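Jirkby员工代表处 | 新闻稿 | 工作环境与自动化

员工代表处就Mukex分拣系统进入配料车间发表意见：仿真做得再漂亮，也回答不了排班和工资级别的问题

布林登（Brirnden），12月5日

Jirkby公司计划在布林登工厂的配料车间引入Mukex机械臂分拣系统，承担小件零件的拣取和归位。管理层九月在内部说明会上介绍了这一计划，用词相当乐观，“减负”“释放人力”“更有价值的工作”出现了很多遍。员工代表处参加了说明会，之后又看了供应商Correia提供的仿真材料，并与配料车间的两个班组分别谈过。今天发布的这份意见，写给在车间上班的同事，也写给关心此事的媒体和其他工厂的员工代表。

我们不反对在配料车间使用机械臂。长年做小件配料的人，手腕、拇指和肩颈是什么状况，大家都清楚，一台机器如果真能把最磨人的那一部分接过去，没有理由拒绝。我们的疑问在于，到目前为止拿出来的东西几乎都停留在仿真阶段，而围绕它已经开始讨论岗位调整。次序颠倒了。

配料这份工作，外面的人常常以为很简单。一张台面，上面散着长短不一的小件，按单子挑出来，朝一个方向摆好，放进对应的格子，推给装配。简单的是这句话本身。真正上手以后，同事们每天处理的是互相压住的件、滑到托盘边沿夹不起来的件、来料批次换了以后手感不同的件，还有单子印错、格子标签贴反、上一班留下半盒不知归属的零件。这些情况在作业指导书里占不了几行，在一个班里却没有断过。

Correia的仿真选了一个类似的任务作为起点：桌上散放着颜色鲜明的小条块，夹爪从上方接近，所用的视角随夹爪一起移动，画面是鱼眼那种圆形。

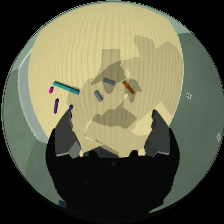 仿真作为研发工具有它的用处，这一点我们愿意说清楚。在电脑里试错，总好过在车间里拿真零件和真人的手指去试错。供应商可以反复改变物件的位置和朝向，看控制程序怎样应对，出了问题也不会有人受伤。配料组里有同事看过材料后认为，光是影子的处理就比他们预想的要细，机械臂投在桌面上的影子连同阶梯状的边缘都算了进去，而影子恰恰是真实工位上最容易让视觉系统出错的东西之一。

可是，从一张浅色木纹的桌面到布林登的配料台，中间隔着不少东西。我们的零件大部分是灰色和黑色，颜色彼此接近，表面有时带油。台面是旧的，有划痕，有历年贴胶带留下的印子。靠窗的工位下午会反光，靠里的工位全天靠灯。橙色的条块和紫色的条块放在一起，谁都分得清；两种只差一道倒角的灰色垫块放在一起，做了多年的同事也要拿起来对着光看一眼。

员工代表处在说明会上问过：仿真里有没有加入本厂的实际零件？有没有加入脏污和来料不良？得到的答复是“会在后续阶段考虑”。我们又问，后续阶段在签订采购合同之前还是之后，当场没有得到答复。散会后我们提交了书面问题，至今收到的回信里，这一条仍然空着。

“我被问得最多的问题是，机器来了以后我还站不站在这里。”配料车间的员工代表格洛丽亚·西蒙斯（Glória Simões）表示，“我没有办法回答，管理层给我看的是仿真，没有给我看排班表。我对机械臂没有意见，它要是能把那些细小的料挑好，我第一个高兴。但我干了这么多年，见过不止一样‘马上就能用’的设备，最后是旁边多站一个人看着它，而那个人原来的活儿并没有少。”

她提到的情况值得展开说。车间里早先装过一套自动供料装置，宣传时说可以让操作员专心做检查。装上以后，供料口时常卡料，操作员的检查做到一半就要转身去清，清完回来还得想刚才查到哪里。节拍却已经按装置顺畅运行的状态重新定过。有同事形容，那段时间是在给机器打下手，同时还要替机器的节拍负责。这套装置如今仍在用，卡料也有所改善，节拍没有改回来。

所以当管理层说Mukex会让配料员“转为监控和异常处理”时，我们希望把这句话拆开来看。什么叫异常？夹空算不算，夹歪算不算，两个件一起夹起来算不算？出现异常时谁来判定，机械臂停多久，产量损失记在哪一边？一个人要看几台？看着机器而手上没有事做，听起来轻松，做过夜班的人知道那是很累的，注意力一直提着，又没有动作可以让身体活动开。如果异常频繁，工作就成了不停地被打断；如果异常稀少，人又很难在它出现的那一刻反应过来。这两种情形都需要在排班上作出安排，而目前的方案对此只字未提。 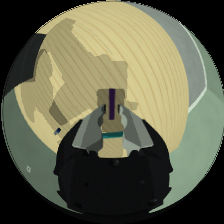 异常处理还牵涉到安全。夹爪的手指之间能夹住小条，也就能夹住手指，这个道理不需要专家来讲。同事们伸手取件是多年形成的习惯动作，看到料歪了，手就过去了。供应商的材料讲到了速度限制和急停，讲得比较完整，但没有讲清楚配料员在什么条件下可以进入工作区，进入前机器处于何种状态，由谁确认。写一句“操作人员应经过培训”是不够的。我们要求在任何一台机械臂通电之前，由工作环境部门、供应商和车间员工一起在实际工位上走一遍取件、清料、换盘的全过程，把每一处需要伸手的地方记下来。

关于岗位和工资级别，公司的说法是“本次引入不以减员为目的”。我们注意到这句话的分量，也注意到它的边界。不以减员为目的，可以与结果上的减员并存。自然离职以后不再补人，临时工合同到期以后不再续签，都可以不叫减员。配料车间的临时工比例在全厂偏高，最先感受到变化的很可能是他们，而他们在说明会上没有座位。员工代表处要求公司以书面形式说明，试运行期间及其后，配料车间的编制如何确定，临时工是否包括在内。

工资级别的问题同样现实。如果配料员今后要会看夹爪的状态，会重新标定位置，会判断是程序出错还是来料出错，那么这份工作的要求就提高了，级别也应当随之调整。如果公司认为要求没有提高，只是换了一种站法，那么“更有价值的工作”这几个字就不该再出现在宣传材料里。两种说法只能选一种。

负责与Correia对接的项目协调人艾丹（Aidan Ní Bhriain）对我们的部分意见作了回应：“仿真只覆盖抓取动作，这一点代表处说得没错，我们也从来没有打算用它来计算人手。真正的节拍要等现场数据出来才能谈。我同意车间的人应该更早进来，之前的说明会开得太像产品介绍了。”

我们感谢这样直接的回答。它也印证了我们的担心：既然仿真不能用来计算人手，那么说明会上那张写着“预期释放工时”的页面，数字是从哪里来的？艾丹答应去查，结果如何，代表处会另行告知各班组。

数据是另外一件事。机械臂工作时要看台面，看台面就难免拍到台边的手，以及手的主人什么时候在，什么时候不在。材料里说图像“用于改进抓取性能”，没有说保存多久，谁能调阅，能不能与个人的班次记录对应起来。员工代表处的立场很明确：这些图像不得用于考核个人的速度、出勤和休息时间，这一条须写进协议正文，放在附录或者口头保证里都不接受。如果供应商需要把图像带出工厂用于训练，应当事先征得车间同意，并说明去除个人特征的办法。

还有一些较小的事，在会议室里容易被略过，在工位上却天天碰到。机械臂装在哪一侧，左手习惯的同事怎么办？底座占掉的地方原来放的是周转箱，周转箱搬到哪里，每次取箱要多走多少路？运转的声音如何，旁边的人说话听不听得见？夹爪前端的垫片磨损以后由谁更换，换下来的时间算谁的？物料盘若要改成机器容易识别的样式，改盘的工作量又落在谁头上？配料组的同事列了一张单子，比上面写的长得多，已转交项目组。其中有一条写得很短：机器停的时候，我们能不能坐着等。
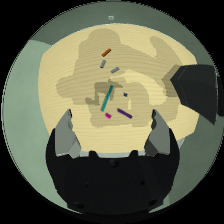 散放小件的分拣对人来说有一个不太被注意的好处，就是人可以一边拣一边整理。老配料员伸手取一件的同时，会用指背把旁边的件拨开，顺手把压在下面的翻上来，下一次取就快了。没有哪份作业指导书写过这个动作，也没有人为此拿过奖金。机械臂能不能学会类似的做法，我们不知道，供应商也没有说已经学会。如果学不会，那么台面上的料就得由人预先摊开，等于把原来一个人连贯完成的工作切成几段，最没有意思的那一段留给了人。

由此我们想到技能的去留。新来的同事是在拣普通料的过程中学会认疑难料的，手先熟，眼睛才跟得上。假如普通料都归了机器，留给人的只有疑难料，那么新人从哪里开始学？过几年老同事退休，谁来判断那两种只差一道倒角的垫块？这个问题不是代表处坐在办公室里想出来的，配料组的几位老师傅先后都提到过，说法不同，意思一样。公司的培训计划目前只有“设备操作入门”一项，没有任何关于保持手工配料能力的内容。

基于以上各点，员工代表处对试运行提出如下要求。

试运行先在一个工位上进行，使用本厂的实际零件，包括容易混淆的灰色件和带油的件，为期约九周，覆盖白班和夜班。试运行期间不调整节拍，不调整编制，不以试运行工位的产量与手工工位作对比公布。

参与试运行的配料员由班组自愿报名产生，报名者可以随时退出，退出不影响考核。参与期间接受培训和填写记录的时间全部计入工时。

每一次人工介入都应当记录，由配料员本人写明原因，记录原样保留，供代表处和工作环境部门查阅。夹空、夹歪、误取和停机分开记，不合并为一个“可用率”。

试运行结束后，在作出任何扩大使用的决定之前，公司与代表处举行正式协商，议题包括工资级别、排班、临时工的安排和图像数据的使用。协商没有结果以前，不签后续采购合同。

公司管理层对前两项表示原则上可以接受，对后两项表示需要研究。代表处希望研究的时间不要比试运行本身还长。

我们知道有人会说，这样做太慢，别的工厂已经在用了。我们也打听过别的工厂。得到的说法有好有坏，好的多半来自介绍设备的人，坏的多半来自值班的人，中间的说法最难找到，也最值得听。如果其他工厂的员工代表有使用同类分拣系统的实际经验，尤其是投用一段时间以后的经验，欢迎与我们联系，来信可以不具名。

配料车间的同事如对本意见有补充，可以直接找本班组的代表，或在茶水间旁的意见箱留条。夜班同事不必等到白天，交接班时代表会在车间。下一次内部通报将在收到公司的书面答复以后发出，届时会附上答复全文。

关于Jirkby员工代表处
Jirkby员工代表处由布林登工厂各车间选出的代表组成，就工作时间、工作环境和技术变更等事项代表员工与公司协商。本新闻稿所述为代表处的意见，不代表Jirkby公司管理层的立场。引用的个人谈话均经本人同意。

媒体联系
格洛丽亚·西蒙斯（Glória Simões），配料车间员工代表
Jirkby布林登工厂员工代表处

返回新闻稿列表 | 打印本页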